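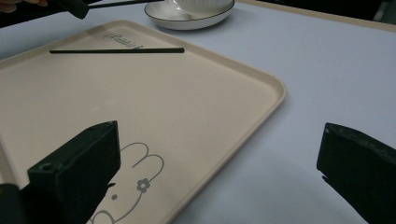
A beige serving tray and black chopsticks.

Notes on Keeping a Household Meal Record

30 March 2024

The purpose of this entry is to set out the method by which this household has kept a written record of its evening meals, and to state what has been learned from it. Several readers wrote after the October entry to ask for the details. The replies grew long enough that a single account seemed the better course.

The record began as a means of controlling the grocery bill. It is kept in a ruled notebook, one line per meal, with the date, the dishes served, the source of the recipe and a short remark. The remark is limited to what fits on the line. This limit was adopted after the first notebook, in which certain entries ran to half a page and were never read again.

As of this week the record stands at 1,327 entries. Meals taken elsewhere are entered only when a dish was good enough to attempt at home. Soup accounts for a greater share of the entries than anyone in the house would have guessed, and Sunday is the day most often left blank.

On the matter of recipes, the household draws on a rotation of 40 dishes. A dish enters the rotation once it has been cooked three times without complaint. It leaves when it has not been requested for a full year. Lentils with browned onions left under this rule last winter and were restored in February following an appeal. The rice porridge with ginger has never been in danger. 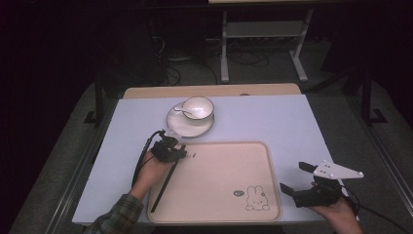 The remark column has proved the most useful part of the notebook. Early remarks were of little value: "good," "fine," "too salty." It was therefore agreed that each remark should contain one instruction to the next cook. "Half the salt" is acceptable. "Start the rice before the greens" is better, and that particular remark appears so often that it has been copied inside the front cover.

An attempt was made to move the record to a computer. A meal planning program called Datico was used for six weeks. It produced attractive charts and an orderly shopping list, but it asked for the weight of every ingredient, and entries were soon being put off until the weekend and then reconstructed from memory. The notebook was resumed. Readers who weigh their food as a matter of course may well reach a different conclusion, and the program is not to be blamed for the habits of this kitchen.

With regard to shopping, most dry goods are bought once a month from Duangkaew, the grocery on Reltum Street. The shop carries a short-grain rice that is not stocked at the larger market, as well as dried mushrooms in paper sacks. Fresh vegetables are bought twice a week in small amounts. Before this division was adopted, nearly every week ended with a bag of greens being thrown away, and the notebook made the pattern difficult to ignore. Cabbage is exempt from the arrangement and may be purchased at any time.
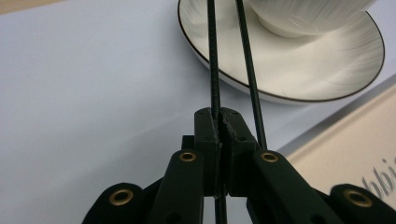 Seating and service have also been the subject of some revision. Dishes were formerly plated at the stove. They are now brought to the table and shared, except for noodles, which suffer from the delay. The change added to the washing up — a fact noted in the record more than once, and always in the same handwriting.

Guests are entered by initial at the end of the line. The practice prevents the same visitor from being given the same stew on consecutive visits, an error that occurred twice with a relative from Civasov who was too polite to mention it until the third invitation. It also serves as a modest reminder of who has not been asked to dinner lately.

Those who wish to begin a record of their own are advised to choose an inexpensive notebook, to keep it in the kitchen and to write the line before the dishes are cleared. Missed days should be left blank. A pencil on a string is recommended, although the string in use here has been replaced several times. The next entry will take up the storage of rice in warm weather, including the question of bay leaves, on which correspondence is still being received.

Contact | Copyright 2024. All rights reserved. | Back to top

This site uses cookies to remember your reading preferences. By continuing to browse, you accept their use.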